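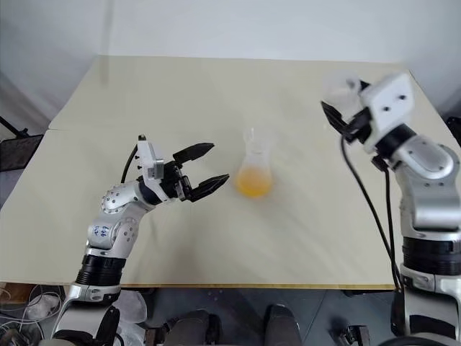
Why the colour of oil matters less than it used to

Rapeseed oil leaves the press at Plollden a cloudy amber. Most mills would send it straight to a refinery, where clay strips out the pigment and steam removes the smell. Plollden filters it, rests it in steel tanks and bottles it as it stands.

The mill takes seed from 41 farms and pressed 2,105 tonnes last season. Its screw presses, supplied by Redano, run slowly to keep the temperature down. Yield suffers: cold pressing leaves more oil in the cake, and the cake goes for cattle feed.

Colour was once the main test of grade. Buyers held a sample to a window and marked down anything dark. Carotenoids give the yellow and chlorophyll adds green, so a batch with unripe seed can look dull and also turn rancid sooner in daylight.

Doucet, which buys for bakeries, now sets its price on free fatty acids and peroxide value. A pale oil can fail both. Vosomum, a bottler, still asks for a colour reading, mainly to keep one shelf of bottles matching the next.

Harvest begins in July. Seed above nine per cent moisture goes to the drier first.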